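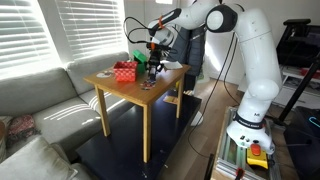

By Ferenc Szilágyi, Equipment Office, Zirnham Diving and Swimming Association
September 13, 2022

Care of Diving and Swimming Gear at Home

The Association has 1,120 registered members, most of whom take their gear home after each session and look after it themselves. In the season that ended in June, the Equipment Office received 292 items for repair or replacement. Many had been damaged by chlorine, heat or storage while damp. The following guidance is intended for members and for the parents of junior divers. It requires only a sink, a mild liquid soap and a place to hang things out of the sun.

Swimsuits

Rinse the suit in cool tap water as soon as possible after leaving the pool. A rinse in the locker room shower is acceptable, but it should be followed by a proper soak at home. Fill a basin with cool water, add a small amount of mild soap, and leave the suit for ten minutes. Press the water through the fabric by hand. Do not scrub the seams.

Do not wring the suit. Lay it flat on a clean towel, roll the towel up, and press down along the roll. The suit may then be hung over a rack or a padded hanger. Straps should not carry the full weight of a wet suit, as this stretches them over time.

Bleach, fabric softener and tumble dryers should not be used on any suit containing elastic fiber. Where a machine wash cannot be avoided, place the suit in a mesh bag and select the cold, gentle cycle.

Members who train on consecutive days are advised to own two suits and to alternate them. Elastic recovers its shape slowly, and a suit that has had a full day to dry will fit better.

Shammies and towels

The small absorbent cloth used between dives is treated poorly by nearly everyone. Synthetic shammies of the spongy type are sold damp and stiffen when they dry out. Stiffness is normal and does not mean that the cloth is spoiled - a minute in lukewarm water will restore it.

Wash a shammy by hand with mild soap once a week during training and rinse until the water runs clear. It may be kept in its tube between sessions on the same day. For longer periods, remove it from the tube and let it dry completely. A shammy with black spots or a sour smell that remains after washing should be thrown away.

Towels may be washed in the usual way, without fabric softener, which reduces their ability to absorb water. Half a cup of white vinegar in the rinse water, used now and then, will help with a stale smell. Vinegar must never be combined with chlorine bleach, including bleach left over in the dispenser drawer from an earlier load.

Wetsuits and neoprene vests

Junior members who wear neoprene vests during open-water days should turn them inside out and rinse them in fresh water on both sides. Warm water is permitted. Hot water is not. Work a little soap into the underarms and collar, where salt and body oils collect, and rinse again.

Hang the garment folded at the waist over a wide bar. Thin wire hangers leave creases in the shoulders that cannot be removed. Dry the inside first, then turn the garment and dry the outside, keeping it away from radiators and direct sunlight.

A zipper that has become stiff should be rinsed and brushed with an old toothbrush before any lubricant is tried. Plain beeswax or a wax stick made for zippers may then be rubbed lightly along the teeth. Cooking oil should not be used.

Small cuts from fingernails can be closed at home with neoprene cement. Clean the area, let it dry fully, and coat both edges thinly. Follow the waiting time given on the tube, apply a second coat, and press the edges together. Work near an open window and away from any flame. Tears longer than a finger, or any tear that crosses a seam, should be brought to the Equipment Office.

Goggles and caps

Goggles are not worn for diving itself, but most members use them for lap training. The inner surface of an anti-fog lens should not be touched, wiped or cleaned with toothpaste. Rinse it under cool water, shake off the drops, and let the goggles air dry with the lenses facing up.

Latex and silicone caps should be rinsed, patted dry and opened out so that air can reach the inside. A light dusting of cornstarch prevents latex from sticking to itself in storage. Silicone does not need it.

Wrist wraps and tape

Unfasten hook-and-loop wraps fully, then close the fastener on itself before washing so that it does not catch on other fabric. Hand wash and dry flat. Lint in the hooks can be lifted out with a fine comb. Adhesive tape should be kept in a closed box at room temperature. Tape left in a car in summer will leave residue on the skin - baby oil on a cotton pad removes it, followed by soap and water.

The gear bag

Empty the bag completely after each session. Members frequently overlook the side pockets. Once a month, turn the bag inside out, wipe the lining with a cloth dampened in soapy water, and leave it open overnight. An open box of baking soda may be placed inside a bag that is out of use.

Damp items carried home should travel in a separate waterproof pouch, and the pouch should be emptied on arrival.

Items for repair are accepted at the Equipment Office during regular training hours. They must be clean, dry and labeled with the member's name. Items received wet will be returned without inspection.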